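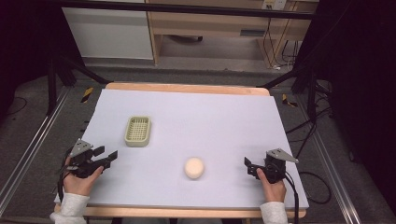

Slide 1: A small perforated basket and a round sponge ball on a white board.

Notes for the storage talk, Gudthorpe branch library, 5/9/19. Speaker: Soon-im Jang. Running time 40 minutes plus questions. Handout is the single sheet, both sides.

Slide 1
Leave this up while people come in. Say good evening, point out the restrooms and the second door. Ask who read the April newsletter piece. If most hands go up, skip the background and go straight to slide 3.

My subject tonight is keeping a small apartment in order when there are no closets to speak of. I lived for 18 years in a one-bedroom on Ayele Street with one closet, and the water heater had half of that.

Slide 2
Background, short version. The Ayele Street place was 304 square feet. Two adults, then two adults and a baby. We bought furniture with drawers in it, and the drawers filled up. We bought bins for the things that came out of the drawers. By the second year we were paying for a storage unit at Tarkent, and most of what was in it was bins.

Pause here. Usually somebody laughs because they have a storage unit too.

Slide 3
The main point. Sort first, buy containers last. Most people do it the other way around, and I did too. You see a nice set at the store, you bring it home, and then you go looking for things to put in it.

Read the three questions off the slide. When did I last use it? Where was I standing when I needed it? Would I buy it again at full price? Don't explain them all. Take the second one and give the scissors story: four pairs, all in the desk, and every package got opened in the kitchen.

Slide 4
The kitchen. Open baskets beat lidded boxes for anything you use daily. A lid is one more step, and after a week the lid is on top of the refrigerator. Shallow is better than deep. In a deep bin you only know what's in the top layer.

Perforated sides are worth having under the sink and in the bathroom. Air gets in, and crumbs and grit fall through to the shelf where you can wipe them up. Sponges and brushes go in these, never in a solid tub.

Measure the shelf before you shop. Measure at the back as well as the front — old cabinets are seldom square.

Slide 5
Paper. This is the slide that runs long. Keep it to five minutes.

One tray for paper that needs something done. One folder for taxes. One folder for the lease and insurance. I counted the paper in our hall drawer before I cleared it: 200 sheets, and 134 of them were manuals and warranties for things we no longer owned. People want to know about manuals. Most are online now, so look yours up before you toss the printed one.

Slide 6
Clothes. Skip if we are past 7:30.
Off-season under the bed, flat, in the Nasent zip bags or anything similar. Write on the bag what is in it. Coats are the hard part without a closet. We used a rail behind the bedroom door and limited ourselves to what fit on it.

Slide 7
Other people in the house. Don't sort somebody else's things. Give each person one shelf that is theirs and leave it alone, even if it bothers you. I mention my husband's shelf here if he isn't in the room.

Slide 8
Homework. Pick one drawer, tonight or tomorrow. Empty it completely, wipe it out, and put back only what you use in that room. Twenty minutes, then stop.

Questions. Someone will ask about photos and letters. I don't have a good method — mine are still in shoeboxes. Refer them to the library's scanning table, sign-up sheet at the front desk.

Chairs go back against the wall before we leave. Return the projector cable.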